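The Skallel fingers arrived in a box big enough for a goose. Hemant Dubey signed for them, carried them up to the lab and set them next to the Giltari fingers, which had come in June in an envelope.

"They look the same," said Poon, from under the bench.

"They're 19 grams lighter."

"Than what?"

Hemant checked the sheet. It didn't say.

Clarnon wanted an answer by five. Clarnon was the customer, a produce packer with a fondness for the word "gentle," and it had asked for 50 pickups with each set, same fruit, same controller, no bruises. Hemant had bought the fruit himself. He had the receipt in his shirt pocket and meant to be paid back before he died.

The Giltari set went first. It was slow and a bit fussy, like an uncle choosing a chair, and by lunch it had a decent score and Hemant had a headache. Then Poon swapped the fingers, lost a screw, found a different screw, and declared the Skallel set ready for greatness.

"Did you zero it?"

"I zeroed it in spirit."

Hemant zeroed it. The arm twitched, thought things over, and came to rest 3 millimeters from where it was supposed to be. He typed in a correction. The arm moved six millimeters the other way.

"It has opinions," said Poon.

"It has a minus sign."

He took out the minus sign. He also wrote it down, having once spent a whole winter looking for one just like it.

By four they had reached the part of the test that Clarnon had added late, in an email with no greeting: fruit still in the bag. Loose oranges were one thing. An orange is round all the way around and has nothing to hide. A bag was a committee.
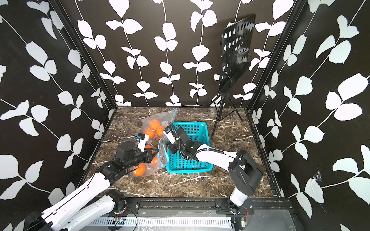 "Grip force?" said Poon.

"Low."

"Low like a handshake, or low like you're sorry for someone?"

"Put down 'low.'"

Poon put down "sorry." Hemant watched the numbers on the controller climb, stop, and climb a little more. On the other screen the wrist camera showed him plastic, a great deal of it, at very close range. The software drew a box around a wrinkle and called it an orange with great confidence.

"We could tell Clarnon it's a tie," said Poon.

"It's not a tie. We have 315 lines of log that say it's not a tie."

"Who's winning?"

Hemant scrolled up, then down, then up again. The column for finger type was blank from top to bottom.

"Poon," he said, "which box did you take these out of?"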